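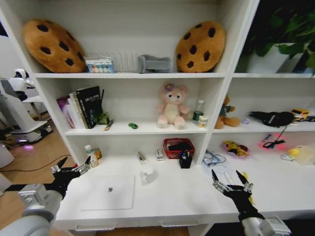 top shelf featuring the two cookie cushions, my favorite things in any room

ok so a few people asked how the cookie thing is going. the real baking kind, the kind you eat. short thread because I have opinions now and my family has stopped listening

background: I've been trying to make my grandmother's chocolate chip cookies since June. she never wrote the recipe down. what I have is the back of an envelope that says "butter, both sugars, the usual" and then a phone number for a dentist

the usual!! the usual WHAT, grandma

so I started with the recipe off the bag like everybody does. totally fine cookie. I ate most of them standing up. but hers were flat and crackly around the outside and kind of fudgy in the middle, and these were little domes

my friend Setareh Mahmoudi (much better baker than me, very patient on the phone) told me to quit using butter straight from the fridge and quit using it half melted too. she wants it soft enough that your finger leaves a dent. I had been microwaving it. she made a noise

batch two with the dent butter was better! still too puffy though. she asked how I was measuring flour and I said with the cup, I scoop it. another noise

if you scoop straight out of the bag you pack it down and you get way more than you think. I bought a cheap scale and now I put 200 grams in the bowl and stop. wish I'd done this years ago, and it's fewer dishes too

then the chilling question. everyone online says overnight. I am not an overnight person. I did one tray right away and one tray the next morning from the same bowl, and ugh, the next morning one tasted better. more like toffee. I was kind of mad about it

the right-away tray looked more like grandma's, though. which makes sense, she had five kids in the house and no dough was making it to morning

brown sugar: go dark. I went through a light brown phase and we don't need to talk about it

also bang the pan. take it out when the edges are set and the middle still looks wrong, drop it on the stovetop from a few inches up, and you get the ripples. scares the dog every time, sorry Biscuit

I posted the ripple picture in the Lukham neighborhood group and it got 579 likes, which is more than anything I've ever said in there, including the time I found somebody's parrot

Ebony Partington from down the street replied that her mom used to swap a spoonful of the flour for malted milk powder. I tried it last night. you guys. I had to go sit down

is it grandma's cookie? no. hers had something else going on that I still can't name. my aunt says it was the old oven, my dad says it was margarine and we should all make our peace with that

margarine batch is this weekend. if he's right I'm never telling him

will post the full recipe once I've done it twice in a row without changing something. please keep sending me your mom's weird tricks, I'm reading all of them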